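Why does a pan get hot?

Heat moves. It always travels from something hotter to something cooler, and it keeps going until both are at the same temperature. Cooking is a way of getting heat to move into food.

Everything is made of tiny particles, far too small to see, and they are always jiggling. When a thing warms up, its particles jiggle faster and bump into the ones next door. This passing along of heat is called conduction.

Metals are good conductors. Wood, plastic and cork are poor ones, and we call those insulators. A metal spoon left in hot soup soon feels hot at the top – a wooden spoon does not.
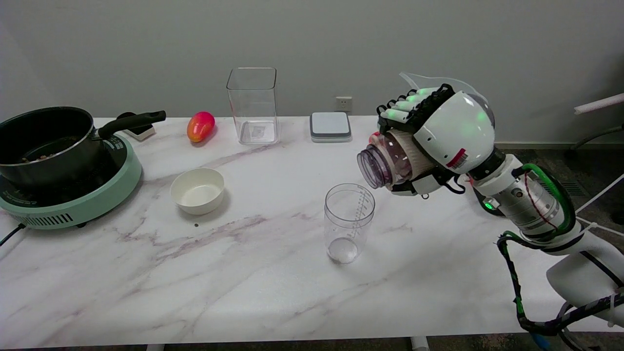 Cookers make heat in different ways. A gas cooker burns gas, and the flame heats the pan from underneath. An induction cooktop, like the mint-green one with the black saucepan on it, has a coil of wire under its glass top. Electricity in the coil makes a magnetic field that changes very quickly, and this heats the base of the pan itself. The glass gets hot mainly from touching the pan.

Not every pan works on induction. Try holding a fridge magnet against the bottom of a cold pan. If it sticks firmly, the pan should work.

Water boils at 100°C at sea level. High up a mountain it boils at a lower temperature, so potatoes take longer to cook there.

Words to know
Conduction – heat passing through a material
Insulator – a material that heat moves through slowly

Written by Nkechi Balogun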